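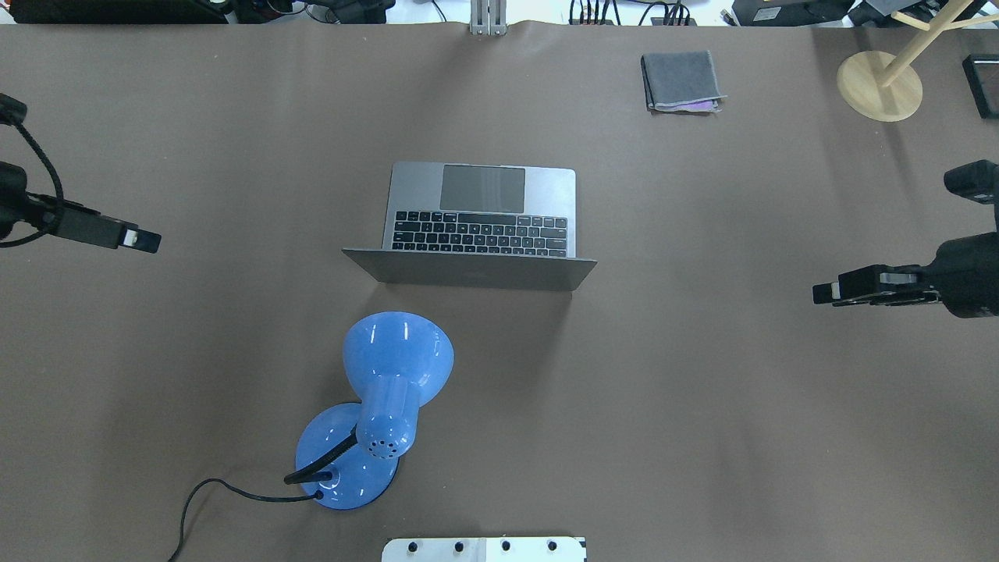 Veronika Farkas
Reading and Study Skills, Unit 4 handout
Kitimholm Evening College

Taking notes from a long text

This unit covers how to take notes from a chapter or a long article so that you can still use them a month later. Bring your copy of the Suksawat reader to class on Friday. We will work on the chapter about river towns, pages 77 to 94.

Before you read

Spend a few minutes on the headings, the first paragraph and the last paragraph. Write down one question you expect the chapter to answer. It can be a simple one. For the river towns chapter, a fair question would be: why did some towns grow after the railroad came while others shrank?

Keep the question at the top of your page. You may have to change it halfway through, and when you do, cross out the old one and leave it readable.

While you read

Read a full section before you write anything. Most students start writing at the first sentence and end up copying the book. If you wait until the end of the section, you have to decide what mattered.

Use your own words for ideas. Use the author's words only when the exact wording counts, such as a definition, and put quotation marks around them right away. Write the page number next to every note, including the ones in your own words. Going back to hunt for a page takes far longer than writing it down.

You can type or write by hand. Typing is faster, and that makes it easier to copy too much. Handwriting is slower and harder to search. Try both this term and keep whichever one you go back and reread.

Page layout

We will use a page with two columns. The wide column on the right holds your notes. The narrow one on the left stays blank while you read. Later you fill it with short cues - a word, a name, a question - that point to the notes beside them. Leave space at the bottom for a summary of two or three sentences.

An example from last term's class, based on page 81:

Cue: Why the mill closed
Note: Owners moved grain by rail after the line opened. River landing lost its trade. Mill stayed open four more years but ran part time (p. 81).

Note that the writer left out the names of the owners. They do not come up again in the chapter.

After you read

Fill in the cues the same day if you can. Then cover the wide column and try to say each note aloud from its cue. Mark the ones you miss and reread only those parts.

Write the summary last, without looking at the text. If it does not answer your question, check whether the question or the notes need fixing.

For Friday

Two pages of notes on pages 77 to 94, in the layout above, with cues and a summary. Montri Phromma will collect them at the start of class. Work in pairs is fine for the reading, but each person hands in separate notes.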